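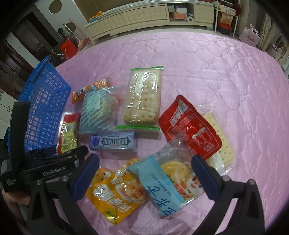
Gráinne Fitzgerald thinks I should stop buying photography books until I have read the ones I own, and said so in the comments under my last post. She has a point. I went through the shelf afterwards and found four still in their wrapping. She also asked whether I was ever going to write up the portrait show at the Fagundes, which I had promised to do and then let slide.

So I went back for a second look on the Saturday, and I'm glad I did, as the first visit was on the opening night and I saw mostly the backs of people's heads.

Home | Exhibitions | Books | Prints | About

Sunday, September 14, 2025

The Fagundes is a small gallery above a framing shop. You go in by the side door, up a staircase with a bad turn in it, and the desk is on the landing. Entry is free. The catalogue costs £18 and is a plain stapled thing, well printed, with one essay at the front and the pictures in the order they were taken. The hang upstairs doesn't follow that order, so if you buy the catalogue first you will spend a while turning pages.

The show is called Sitting Room and it is the work of Úna Hanrahan. She photographed people in the rooms where they receive visitors, over a number of years, all on black and white film and all by window light. According to the essay she made 600 exposures for the project and kept very few. There are fifteen prints on the wall in the main room and a case of contact sheets in the back.

I had seen some of these online and hadn't thought much of them. They looked grey. On the wall they are a different matter, mainly because of the size. The prints are small enough that you have to stand close, and at that distance the greys separate and you start to see what she was looking at. There is one of an older man in a cardigan with his hands on the arms of his chair. On a screen he looks bored. In the print you can see that he is holding himself very still and that it is costing him something. His left hand is slightly blurred.

The one I kept going back to was of two sisters on a settee, one looking at the lens and the other at the first. It hangs by itself on the short wall next to the fire door. I would have put it somewhere better. The green exit sign reflects in the glass and you have to stand to the left to get rid of it.

Not everything works. Three of the sitters are photographed standing, and I couldn't see why. The title and the essay both make a lot of the chair as the place where a person decides how to be seen, and then there is a woman standing at a mantelpiece like someone in an estate agent's brochure. It may be that she didn't want to sit. If so I would have liked to know that. The labels give a first name and a year and nothing else.

I also thought the contact sheets were wasted. They are laid flat in a case that is too low, with a light directly above it, and my own shadow fell across whatever I was trying to look at. This is a shame, as they are the most useful part of the exhibition. You can follow her through a sitting from the first frame to the last. In almost every case the one she printed comes near the end of the roll, after the sitter has plainly stopped trying. On the sheet for the cardigan man there is a run where he is laughing, and I wouldn't have chosen any of those either, but it changes how you look at the one on the wall when you go back to it. I did go back to it.
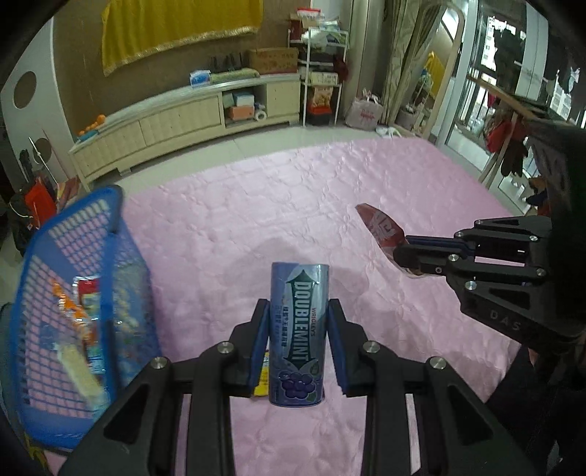
Doublemint, in the tall blue tub.

I should say something about the printing, as a few of you ask about that sort of thing. The prints are silver gelatin, selenium toned, and she made them herself. They are window-mounted in off-white board with a narrow dark frame. The blacks are soft. I prefer a harder print as a rule and there were a couple where I wanted more contrast in the faces, especially the boy with the accordion, whose face goes the same tone as the wallpaper. The girl at the desk told me that this was deliberate and that it had been argued over. I can believe both.

Prices are on a sheet at the desk. The smaller prints are £600 unframed, and the sisters, in the larger size, is £2,000. There were red dots on a few. I didn't buy one. I did buy the catalogue, so Gráinne can add it to the list.

In the other room, which I think they call the annexe, there is a short display of portraits by students from the evening course. It is uneven, as these things are, but there was a good set of bus drivers taken through the open cab door, all from the same height. Whoever did those has understood something about keeping the terms the same from one picture to the next. The labels had curled off the wall and were on the floor, so I can't give you the name.

What I took from it all, for my own work, is that I hurry people. I did a set of portraits in January of the allotment holders on our road and I gave each of them ten minutes, thinking I was being considerate. They are all smiling. They look like people who have been asked to smile by a neighbour with a camera. I had them out on the table last night and there are two I would still show to anyone. I have asked if I can go back and do some of them again, indoors this time, and so far one has said yes and one has said she'd rather I came in the spring when the kitchen is done.

A couple of practical things. The gallery is shut on Mondays and Tuesdays. There is no lift, and the stairs are steep, so ring first if that's a problem, as there is a back way in through the framer's. The Fara café opposite does a decent cheese scone but closes at three. If you drive, use the car park behind the library, because the one by the church is permit only now and they do check.

There is a talk by Hanrahan on the last evening of the show. It was nearly full when I asked. I have put my name down and will write something about it if I get in. I would like to ask her about the standing ones.

Next time I'll get to the box of old studio portraits I was given in the summer, most of them cabinet cards with the photographer's stamp still on the back. I have started putting them into sleeves and am halfway through.

Posted in: Exhibitions, Portraits, Black and White

4 comments | Share this post

Older: Which paper for warm tones?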